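18 Apr 2024

Rain again, so no walk, and I've spent the whole evening on Grandma's scarf instead. I am never knitting lace for anyone ever again (I said this in July too, I know). The pattern is called Katness and it has 459 rows, and I've ripped back the same five twice since supper. My own fault for trying to count and listen to the hockey at the same time.

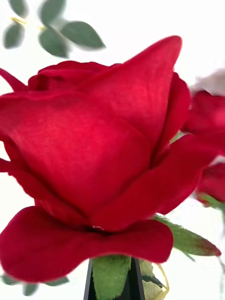
The colour is still bugging me. I ordered the Tirent yarn in Garnet because on my screen it was a proper deep red, and what came in the mail is closer to tomato soup. What I wanted was rose red, the real thing, crimson with that dark wine shade down in the folds and a bit of pink where the light catches the petals. Flelik has one called Miyazaki that might be nearer, but it's sold in 100 gram skeins and I'd need two, and there goes the grocery money! So tomato soup it is. Grandma will wear it anyway — she wore the mustard hat all winter.

Must find the blocking pins tomorrow. I think they're in the cookie tin with the spare buttons, or else in the basement. Tea's gone cold. Bed.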